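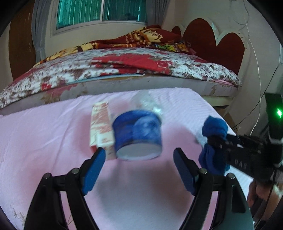
Soft wrapping (packing)

Soft wrapping is the household practice of packing small breakable or leaky things inside clothing or other cloth, usually socks, scarves or a T-shirt, in place of bubble wrap or paper. Mostly done for travel. Also seen in house moves and when sending parcels to family. Other names: sock packing, sock wrap, in some places "stuffing."

Terry towel, bed nearby, small items set out together on the towel. Common layout for the job in a bedroom. The towel does two things: stops round containers rolling off, and soaks up a spill if a cap gives.

Typical items

Short round containers (cream jars, pill tubs, spice tins). Clear plastic bottles. Small cartons, normally left in their box if the box is still stiff. Eyeglasses, perfume, baby food. Anything longer than a forearm is hard to do with socks and gets a sweater or a pillowcase.

Materials

Fleece is the favorite. Thick, grips itself, doesn't need tying. Terry is good too but bulky. Thin dress socks are poor padding but fine as a second layer over something else. Wool works and itches the hands a bit. Silk and nylon slide off and are generaly avoided.

Color makes no difference, though some packers keep one color for liquids so the bag can be checked fast on arrival.

Method

Caps get tightened first. Liquids often get a square of plastic film under the cap. Then the item goes on its side at one end of the cloth, cloth is rolled around it, loose ends twisted and tucked under. With a sock the item goes in toe first and the cuff is folded back over the top. Ends of a round container are the weak spot. A wrap that covers the side but leaves the lid bare is fine in the middle of a bag, not at the edge.

Cartons go in flat against the wall of the bag. Wrapped things go in the middle, with heavier ones low. Soft squeezable bottles need the least padding and can fill the gaps.

History

Old, and not well recorded. Straw, rags and sawdust did the same work in trade crates long before. The household version turns up in a printed leaflet from Gredley, a luggage shop in Busham, which told customers to "use the stockings you are bringing anyway." Suqin Lu collected 174 home packing tips for her booklet on bags and trunks, and 80 of them involved socks. She split the wraps into 2 kinds, the roll and the pocket, and most later writing uses her terms.

The roll and the pocket

Roll: cloth wound around the outside. Quick, any size, comes undone if handled alot. Pocket: item pushed inside a sock, sleeve or mitten. Slower, stays put, limited by the width of the opening. Sabina Kratochvíl added a third, the nest, where several things share one sweater. Lu's later editions leave it out.

Drawbacks

Clothes smell of whatever leaked. Lotion comes out of fleece in a normal wash, oils may not. Wrapped items all look alike in the bag, so things get forgotten inside socks and go through the laundry. Bag inspections take longer. Not suited to thin glass over a long trip, where a rigid box is still needed.

Commercial versions

Padded sleeves made for the purpose are sold by Pringle and by Cellon. The Cellon sleeve closes with a drawstring, the Pringle one folds over. Both come in packs of 2.

See also

Packing list
Rolling clothes
Toiletry bag
Towel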